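The Long Way to Jenura

Fiction, travel issue

By the time the bus reached the ferry landing at Daltine, the ferry had gone, and everybody on board took this so calmly that I understood it was what the ferry usually did.

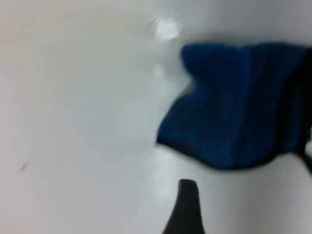

Words by Hiu-tung Hsu
Filed under: Short stories, Islands and crossings

My aunt had told me to bring a sweater, a flashlight and something to give the Wevers, and I had brought the sweater. I was thirty-one years old and I had never gone anywhere by myself that took more than one ticket. This trip took four, and they were all in a plastic sleeve in my coat, and I kept patting the coat the way you would pat a dog that might run off.

The driver helped us down with our bags, one at a time, and held my elbow though I hadn't asked him to. "Next boat's in the morning," he said. "Unless Nieminen goes across." Then he climbed back in and turned the bus around, which took a good many tries because the landing was narrow and there was a goat on it, and off he went up the hill with his lights on.

So there were five of us. There was a couple with a sleeping baby, and an old man in a very good hat, and a woman in rubber boots with a box of seedlings, tomatoes I think, though I am no gardener and they might have been peppers. The woman in the boots seemed to know how things were done. She walked straight over to a low building with a light on in it, and the rest of us followed her, the baby too, of course, being carried.

It was a café, or it was somebody's kitchen that had slowly turned into one. There was soup, and there was bread, and there was a sign with the price of the crossing on it, 2,000 in the old money, which somebody had never gotten around to taking down. I asked the girl at the stove what that would be in the new money and she laughed and said it would be a cup of coffee, and then she poured me one. 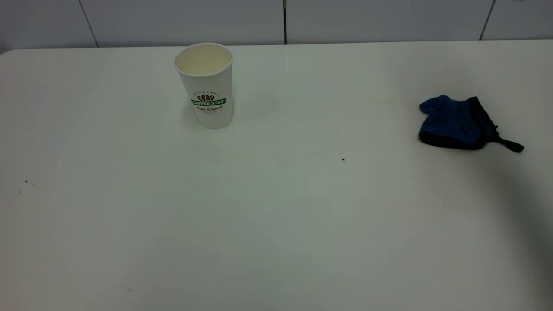 I sat down across from the old man because it was the only chair left, and because I liked the hat. He asked where I was headed and I said Jenura, and he asked which end of Jenura, and I had to admit I hadn't known it had ends.

"Oh, it has ends," he said. He was delighted. "It has a church end and a fish end. Who are you going to?"

"The Wevers," I said. "My mother was born in their house. They had the upstairs and her family had the downstairs."

He put down his spoon. He looked at me for long enough that I checked my chin for soup. "The blue door," he said.

I told him I had never seen it. All I had was my mother's way of telling it, and my mother told things out of order. There was a blue door and a pear tree, and there were 72 steps down to the water, which she had to climb every evening with a bucket, and she would count them out loud on our apartment stairs in the city whenever she was tired, even though we only had 16. She'd get to our landing and just keep on counting, standing there with the groceries, until she was home.

I hadn't meant to tell him all that! But it was late, and warm, and the baby had woken up and was being passed around the room like a plate of cookies, and when it came to me I held it and went on talking over the top of its head. I told him she had died in the spring. I told him she'd always said we would go together once things settled down, and that things had never been people who settled, in our family. I told him I had a little of her in a tea tin in my bag, and was that all right, did he think, to bring on a boat?

"I should think she's been on that boat before," he said.

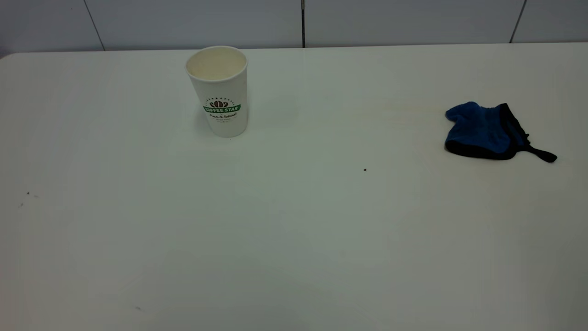
Waiting out the evening.

It was close to ten when the door opened and a big woman in an orange coat came in, shaking off the rain, and everyone looked up at once. This was Nieminen. I had been picturing a man, I'm sorry to say, with a beard. She looked around at us and did some arithmetic, and then she looked at the seedlings and did a little more.

"I'm going over for the doctor's mail," she said. "I can take you all if you don't mind sitting on it."

We didn't mind. We went down to the water in a line behind her lantern, and the woman in the boots lent me her flashlight without a word about how I ought to have had my own. The boat was smaller than any boat I'd thought a person could cross that much water in. It had 767 painted on the bow, and I held on to the first seven with my whole hand while I climbed in.

I won't pretend I enjoyed the crossing. The old man sang, not well, and held his hat on his knee under his coat to keep it dry. The couple slept sitting up. I had the tea tin inside my sweater, against my ribs, and somewhere past the middle, when there weren't any lights behind us and there weren't yet any lights in front, I noticed I'd stopped patting my coat for the tickets. I'd used them all.

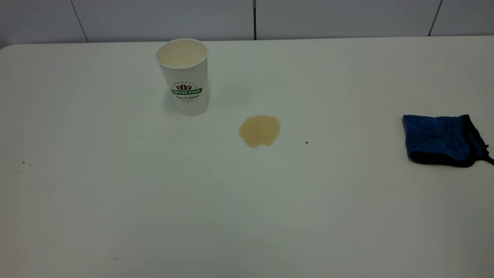 The fish end

We landed at the fish end. You could tell. Nieminen handed the baby up first and then the mail and then the rest of us, and the old man said he was going my way and offered me his arm, and I truly don't know which of us was holding the other up.

There was a wall and then a gap in the wall, and in the gap were stairs, steep ones, with a rope along the side for a railing. He stopped at the bottom to get his breath before he'd even begun.

"Your grandmother used to shout at me from the top of these," he said. "I stole her pears. I was nine. They were terrible pears, hard as a shoe."

"You might have told me that back at the café," I said.

"I was enjoying hearing it from you."

High up, somebody had left a lamp on. I shifted the tin to my other arm, and put my foot on the first step, and said "One," out loud, and he said "Two."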